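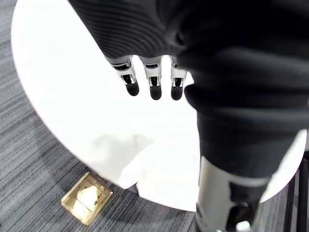
Elba Ledesma wanted to know who had signed off on the turtleneck.

Fiction > Short Stories > Workplace
Reading time: 3 min

It was not a turtleneck, I told her. It was a protective sleeve, ribbed knit, black, and it was listed in the Kanier's maintenance sheet under Coverings, between Couplings and Do Not Lubricate.

"It looks like it's about to read us a poem," she said.

The Kanier had one duty at the Clerna showroom, which was to hold its hand over a round white table and, when a client sat down, pass the client a pen. Urrutia had sold it to us on the strength of this. There had been a demonstration in March in which it passed a pen to everyone present, including a man delivering water. Since then it had developed a habit. It would bring the hand down over the table, fingers lined up like guests at a bad wedding, and stop short of the pen.

I was sent because I had once fixed the stapler.

The Urrutia help line gave me fault code 515 and a recording of a harp. Fault code 515 meant "obstruction or reluctance." I asked the woman who eventually came on which of the two it was. She said the code covered both.

"Is the sleeve original?" she asked.

I said I believed so.

"Has it been washed?"

I put my hand over the phone and asked the room. Kadir Başaran looked at the carpet. Kadir had charge of the showroom on Fridays and had strong feelings about lint.

"Warm or cold?" I said.

"There was a setting called Delicates," said Kadir.

The woman from Urrutia let out a breath that I suspect was also on a recording. A washed sleeve, she explained, bunches. A bunched sleeve tugs at the wrist. The wrist feels the tug, takes it for a wall or possibly a person, and politely declines to go any farther. The machine was not broken. It was being considerate of its own clothing.

So I got down to it. The sheet said to park the arm, lock it, press both release tabs and draw the cuff back "in one calm motion." I managed it in eleven, none of them calm. The folds had piled up on one side, thick as a rolled bath mat, and every time I smoothed one down another rose somewhere behind it. Elba held the flashlight and offered the kind of encouragement you give a man putting a duvet in its cover.

"Other side," she said.

"I know."

"You're doing the same side."

Then there were the fingertips, which wanted wiping with Cloria. Cloria comes in a bottle of 80 milliliters, costs what a decent lunch costs, and smells like a swimming pool with a law degree. You wipe each fingertip, wait 2 minutes, and don't touch anything. I touched the table. I wiped the table. I touched the next fingertip with the hand that had wiped the table, and began again.

By four o'clock the cuff sat where the drawing wanted it, more or less, and I ran the wrist test. The hand turned left. It turned right. It opened and closed with a small dry click, like someone deciding against dessert. The screen said WRIST LOAD NORMAL, and under that, RANGE 100%, and I'm not ashamed to say I read it out loud.

"Give it a pen," said Elba.

Kadir laid one on the table and stepped well back. The hand came down, slowly, with its fingers in their row. It stopped. We waited. I thought of the harp.

Then it went the last inch, took the pen, and held it out to Elba - who had come up on the wrong side for a client and had to lean.

"Thank you," she said, and then looked annoyed with herself.

I filled in the form. Under Cause I wrote "laundry." Under Parts Used I wrote "none," and under Recommendations I wrote that a spare sleeve should be ordered and that Kadir should not be told where it was kept.

He read it over my shoulder and asked whether the spare would come in gray.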